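Pullus Community Help > Home & Small Business > Shelving and Storage

How do I set out snack boxes on open shelves so people can find the flavours?

Hélder Vieira
Posted 01/04/2020 – viewed 3,360 times

Hi all, I look after the snack corner at a community centre in Trondov. Until now everything lived in a cupboard and people had to ask for things. We've just put up a Neves unit, black metal uprights with plain boards, 153 cm wide, and I'm a bit stuck on how to fill it.

It's mostly boxed stuff, cereal bars, oat bars, little crackers and biscuits. My trouble is that one brand has four or five flavours and the boxes are all the same colour. People grab one, get home, and it's the wrong one. I also can't decide if the boxes should stand up or lie down, or how close to the front they should go. First go was everything pushed together in one long row and it looked like a brick wall. Any ideas gratefully received. I don't want to buy anything fancy!

Anitha Naidu
73 people found this helpful

Ooh, I've got very nearly the same unit, so I can help with this one. Mine has black slotted uprights too and I've rearranged it more times than I'd like to admit. I'll go in the order I'd do it if I were starting from an empty unit again.

Step 1: sort by brand first, then flavour

I know it's tempting to put all the oat bars together, then all the crackers and so on, but I find people shop by the look of the box. They remember "the green one". So on my top shelf I've got the Bobo's at the left end, lime green and tan next to each other, then a blue Z Bar, and a yellow Revival box further back. They're all different colours and you can pick them out from the doorway. All the purple goes on the shelf below, because purple next to purple on two levels is just a blur.

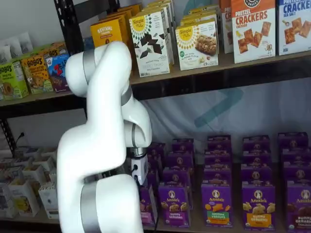
Step 2: leave gaps between boxes of the same colour

Your brick wall, basically! If every box is purple then the only thing separating them is the gap. I leave about a hand's width if I've got the room, less if I haven't, and the gaps don't need to match. A slightly wonky box doesn't bother me either. If anything I think people are happier taking something off a shelf that doesn't look like a display they're going to ruin. 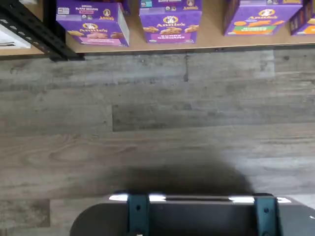
Annie's on the lower board, Bunny Grahams at the left-hand end.

Step 3: standing up or lying down?

Standing, if the shelf is tall enough. You get the whole front of the box and you can fit more along the board. But lying on the side is fine when you're short of height, or when you want to stack a couple, as long as the long front face is turned outwards. What you mustn't do is lay them with only the end panel showing, as then it's all small print and people have to pull the box out to see what it is.

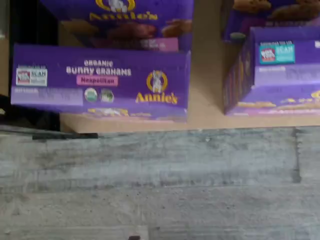

The flavour name is what you're really after. On a lot of these boxes the brand is massive and the flavour is in a little label somewhere underneath, so before I walk away I crouch down and check I can read "Neapolitan" or whatever it might be without touching anything. If I can't, I turn the box. I did try sticking handwritten flavour tags on the shelf edge in December and gave up after a fortnight, they kept falling off and then someone put them back in the wrong places (it was me).

Step 4: how far forward

Everyone tells you to pull everything right up to the front, the way supermarkets do. I don't, at least not on the low shelf. Ours gets knocked by bags and shins and pushchairs, and a box right on the edge ends up on the floor.
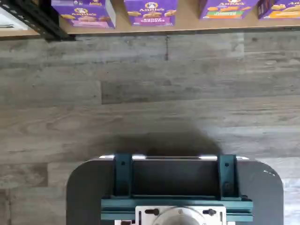 A strip of bare board at the front saves a lot of picking up, and it makes wiping down quicker as well. On the higher shelves you can bring things further forward, nobody's kicking those. Do check that your boards are sitting properly in the frame before you load them up though. Mine had one corner that wasn't seated and it tipped the first time I leant on it.

Hope that helps, and post how yours comes out!

Nistlow
2 people found this helpful

cheapest fix is a bit of masking tape on the board with the flavour written on it, flat on the top so it doesn't get brushed off. also heavy things at the bottom

Hélder Vieira
Thank you both. Anitha, I moved all the same-colour boxes on to one shelf last night and spread them out, and it's already much easier to read. I've gone for standing up on three shelves and lying down on the short one. Nistlow, what tape do you use? Mine leaves a sticky mark on the board when I peel it.

Nistlow
just the painters' stuff, peel it slowly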